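Hand-held gripper trials: your questions

Who runs these trials?
I do! I'm Fernanda Rebelo, and I compare hand-held grippers for the Wundale project. I started in April with the Hokis pair, the Agbeko pair came later, and I still get excited every time a new set of fingers arrives.

Why test on cloth?
Cloth is wonderfully unforgiving. A block sits still while you fumble, but a towel slides, bunches up and shows you every bit of play in the fingers. We fold a green one, one gripper in each hand, and keep the table clear of anything else.

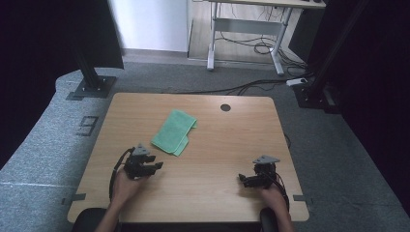 How long does one trial take?
We allow 2 minutes per fold, then reset the cloth and go again. A full comparison is 285 folds, spread over 3 days so that tired wrists don't spoil the numbers.

Do you prefer wired or wireless?
Wired, for now. The cable tugs a little when you reach across your body, but I love never having to think about batteries (and the finger position readings come through with no gaps).

What's the hardest part of a fold?
Pinching a single layer! Fingers that close too flat tend to grab two layers at once, so I come in at a steep angle and hold the near side down with the other gripper.

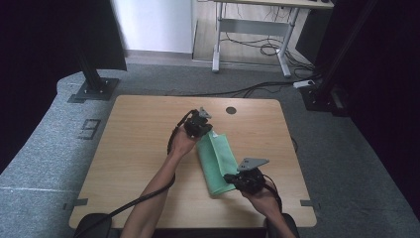
Once you have the layer, slow down. Most of my dropped folds come from lifting too fast, and the fix takes roughly an afternoon of practice.

Can I send in my own fingertips?
Please do! They need to fit the Plalness mount, and we need two matching sets.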